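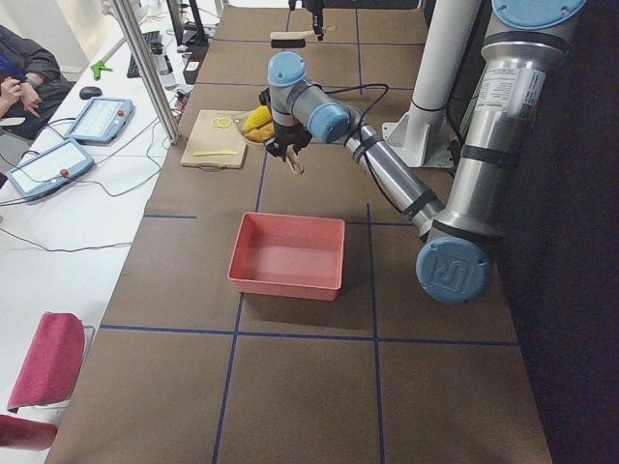

Can a Robot Do My Chores Yet?

Have you ever stood in the kitchen after tea, looking at a big pile of dishes, and wished a robot would roll in and do the lot while you went off to play? You're not the only one. People have been wishing for that since long before your grandparents were born, and grown-ups wish for it even more than kids do (ask one on a Sunday night!).

So, can robots do chores yet? The short answer is a few of them, sort of, and slowly. The long answer is much more fun, so let's have a go at that one.

Chores that machines already do

You probably have some chore machines at home right now. A washing machine is one. You put in your muddy footy socks, press a button, and off it goes. A dishwasher is another, and some houses have a little round vacuum that trundles about bumping into chair legs.

All of these are good at one job each, and they need a person to set things up for them. The washing machine can't pick your socks up off the floor. The dishwasher can't scrape your plate or put the cups away in the cupboard. Those are the fiddly bits, and the fiddly bits are still mostly yours. Sorry about that!

Why is the fiddly stuff so hard?

Try this. Pick up a wooden spoon. Easy, right? Now think about everything you just did. Your eyes found the spoon. Your arm went to the right place and stopped before it thumped the bench. Your fingers closed just hard enough to hold on, and if the spoon started to slip you would have squeezed a bit more without even thinking about it.

A robot arm has to do all of that too, and many of them have only two fingers to do it with. Two stiff fingers can hold a spoon or a brush quite well. But imagine peeling a banana with two fingers, or folding a fitted sheet. (Most grown-ups can't fold a fitted sheet with ten!)

Food is especially tricky. A corn cob is firm and bumpy and likes to roll. A slice of banana is soft and slippery, and if you grip it the way you'd grip a corn cob you'll have mush. You know the difference because you've been squashing food since you were a baby. A robot has to learn it from scratch.

How do you teach a robot?

One way is to show it, over and over and over again. A person steers the arm through the job, perhaps lifting a spoon and laying it in a plastic tub, and a computer remembers every little movement. Then they move the spoon a bit to the left and do it again. Then they swap it for a different spoon.

Bartosz Kaczorowski teaches robots this way, and he told us that tidying one small table took 3000 goes before his robot, Nerby, was any good at it. His team works with 2 arms side by side, so that one can hold something still while the other does the work, just as you hold the bowl with one hand and stir with the other. There's always a big red button close by as well. If an arm does something silly, somebody presses the button and it stops straight away.

Nerby now takes 40 seconds to put a spoon in a tub. How long do you reckon you'd take? Get someone to time you!

What about robots in shops and factories?

Robots do better there, especially where things stay put. In a car factory, the same part turns up in the same spot all day long, and a robot can weld or lift it without getting bored or tired. Your kitchen is nothing like that. The mugs move, the dog wanders through, and someone has left a drawing on the bench with the glue still wet.

Shops are somewhere in the middle. Machines can carry boxes and scan shelves, but choosing a ripe avocado without bruising it is still a job for a person with gentle hands.

Something to try at home

Put an oven mitt on each hand and try to clear the table after lunch (plastic cups and plates only, please, and check with a grown-up first). Then try it again with one eye closed. You'll soon find out which things a robot would have trouble with, and your family will get a clean table out of it too.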